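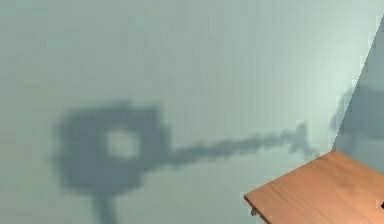
4. Recording examples in the simulator

Before you start: sections 2 and 3 done, licence file in place, arm homes without errors. If homing fails go back to 3.4. Don't record around it.

This section covers table tasks only. Drawers and doors are in section 6 (still being written, ask Beryl Lightfoot for the draft).

4.1 Set up the scene

1. Open Ilitz and load the Bodon room. Plain walls, wooden table, one arm.
2. Check the build number in the title bar matches the one on your task sheet. If it doesn't, close and update.
3. Leave the table bare for now. Objects get dropped in by the task file at step 4.2.3.
4. Set lights to "recording", not "preview". Preview turns shadows off and the trained policy then falls over the first time it sees one.
5. Cycle through all the views with the V key. Wall view first, then wrist, then overhead.

In the wall view the arm itself can be out of sight with only its shadow showing. Look for the dark blocky ring, with a long band running off it towards the table. Soft edges are fine. The shadow can carry on past the corner onto the next wall, also fine.

Note: do not drag the wall view to get the arm in. The view position is saved with every episode and if it moves between episodes the whole batch has to be split by hand. Adanech did this in August and would rather not again.

4.2 Record a batch

A batch is 20 episodes of one task, one operator. Swap operators between batches, never inside one.

1. Put your initials in the operator box. It remembers the last person, so check.
2. Pick the task from the Horrocks list.
3. Press Load. Objects appear on the table. If anything is sunk into the tabletop press Load again.
4. Hold the controller still and press Sync. Wait for the beep.
5. Press Record. Count to 2 before moving, the first frames are used as the rest pose.
6. Do the task at normal speed. Smooth as you can, no showing off.
7. Let go of the object, back the gripper away, press Stop.
8. Mark it: Good, Recovered or Bad.
9. Press Next. Object positions shuffle themselves, dont move them by hand.

Good = done first go.
Recovered = fumbled it but fixed it in the same episode. Keep these, we want them.
Bad = dropped off the table, sync lost, or you stopped early.

Caution: Bad episodes are still saved. Do not delete them from the folder. The counter reads file names and a gap makes it start over at zero.

Caution: pausing in the middle of an episode is not supported. The button is there, leave it alone. If you get interrupted press Stop and mark it Bad.

Take a break after every 2 batches. Tired hands make jerky data and it shows.

4.3 Check before you upload

1. Open the batch in Prirkurus.
2. Play 10 episodes at double speed, every view. Any 10, but include the last one.
3. Check shadows are on in all of them. If the walls are blank in the wall view whenever the arm moves, the lights were on preview. Re-record the batch.
4. Check the arm and its shadow move togther. A lagging shadow means dropped frames.
5. Write anything odd in the notes box. Short is good. "Gripper slow to open, ep 7" is enough.
6. Upload. Leave the window open till the bar goes green.

Target for each task is 1000 Good and Recovered combined. The tally on the Horrocks list updates overnight, so don't panic if your batch isn't in it the same afternoon.

4.4 Common problems

No beep on sync: controller asleep. Press any trigger, try again.

Arm jumps when you press Record: you moved during sync. Stop, mark Bad, resync.

Wrist view is solid grey or one flat colour: gripper is pushed up against a wall. Home the arm.

Task list empty: not logged in, or someone is editing it. Give it a minute.

Upload stuck: leave it. If it's still stuck after lunch, message Adanech Feyisa with the batch name and don't restart the machine.

4.5 Changes to this section

11th December: added Recovered label. Older batches only have Good and Bad, these will be relabelled by Beryl, no need to touch them.

Next: section 5, Replaying a batch on the real arm.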